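Tolerâncias de encaixe: o que anotei sobre folga e desgaste

Um encaixe é definido por duas cotas e pela diferença entre elas. Quem projeta peças de madeira ou plástico costuma cuidar da cota nominal e esquecer a variação. Na bancada, a folga muda com a umidade, com a ferramenta e com o lote.

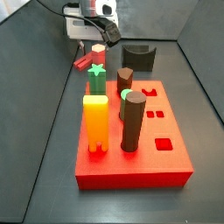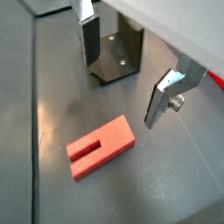
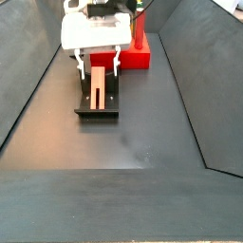
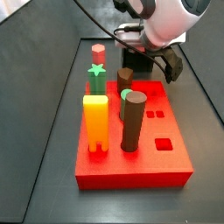

Miyazaki, agosto

Refiz as medições das cavilhas Huvska depois de trocar o paquímetro por um micrômetro Weltex. O lote tem 2.655 unidades e medi uma amostra de dez. Duas ficaram fora da faixa, ambas por excesso de diâmetro. Junpei Mizuno sugeriu repetir a leitura em dois pontos por peça, a 90 graus, para separar ovalização de erro dimensional. Era ovalização.

O ajuste com interferência tolera esse defeito em madeira macia. Em madeira dura, a parede do furo racha no sentido da fibra. Passei a alargar o furo com a broca Flokedari e a lixar só a ponta da cavilha. Falta medir o lote seguinte com a oficina desumidificada.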